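Spoons, Mostly: A Gallery

Posted 17th July

If you've been here before you know I can't walk past a utensil drawer without pulling it open. My own, other people's, the sad little one in a rental cabin with a corkscrew and half a whisk in it. I started this page in March as a place to put pictures of kitchen tools while they're being sorted, and it has kind of taken over from the recipes. I'm fine with that! The recipes were mostly soup.

For the newer folks, a bit of background. I bake and stew and fry in a kitchen with exactly 2 drawers, and one of them sticks. So anything with a long handle has to live somewhere else, and I have tried pretty much everything. The big stoneware crock (looked great, weighed a ton, ate every small brush I dropped in it). The wall rail with hooks, which was lovely until I hung a ladle on it and the whole thing leaned. The Merkell drawer divider, which I bought twice because I measured wrong twice. What I keep coming back to is a bunch of open trays and bins on the tabletop, everything laid out flat first so I can see it, and then sorted by what I reach for.

The laying out is my favorite part. You find the doubles. You find the thing you replaced last winter because you were sure it was lost. I had 13 wooden spoons at one point, and I will defend 11 of them to anyone who asks. My other rule is that silicone and wood don't go in together unless they're lying flat, because the silicone grabs at everything and you end up pulling out three handles when you wanted one. I know plenty of you do it the other way and I've read your emails.

A few things people always write in about, so I'll put them here before the pictures:

Wood gets oiled. I use the plain mineral oil from the Rutmont store, the big bottle, and I do it when the spoons start looking thirsty and pale. A reddish wood comes up beautifully. A pale one just looks a little less sorry for itself.

Trays with cut-out handles are worth the extra couple of dollars. You can hook a finger in and carry the whole lot to the stove, then carry it back again when you change your mind.

Color is a personal matter. I used to be strictly wood and steel, very serious about it, and then I bought one lime-green spatula from the Pladosel clearance shelf and it was the only thing I could ever find in a hurry. So now I say get the loud ones. Your eye goes right to them when the onions are catching.

Box graters do not go in drawers. I don't care how deep the drawer is. Stand it up on its own at the back and give it some room, and please don't store spoons inside it (I did this for around a year and I have the scratched handles to show for it).

Right, on to the sorting.
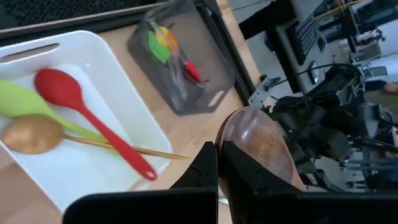

Red, lime green and plain wood sharing the white tray, with the brighter bits gathered in the see-through gray bin farther back. I'd give that big reddish-brown spoon a spot all to itself, just look at the grain on it!
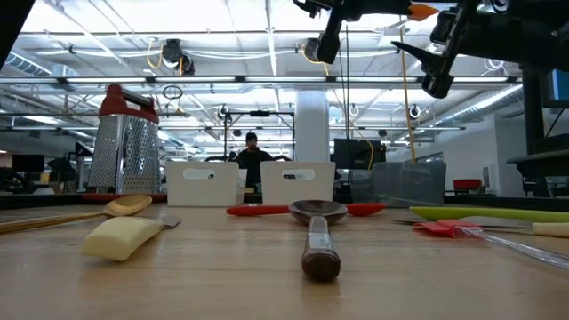
More of a mixed crowd on the table, with the grater standing tall at the far left and the white bins at the back. I have a real soft spot for the dark-handled metal spoon with the silver band, and the long thin knife is the one I'd find a home for first.

From the comments:

Enache: I went over to trays after reading your crock post and I'm mostly converted, but I have to argue with you about mixing silicone and wood. I keep mine together by length, long ones in one tray and short ones in another, and nothing sticks as long as all the handles point the same way. The thing I still haven't solved is knives. They don't belong in with the spoons, I don't have the wall space for a magnet strip, and the block takes up the only corner where the kettle fits. If you ever do a page on that I'll be first in line. Also, 13 spoons is not that many.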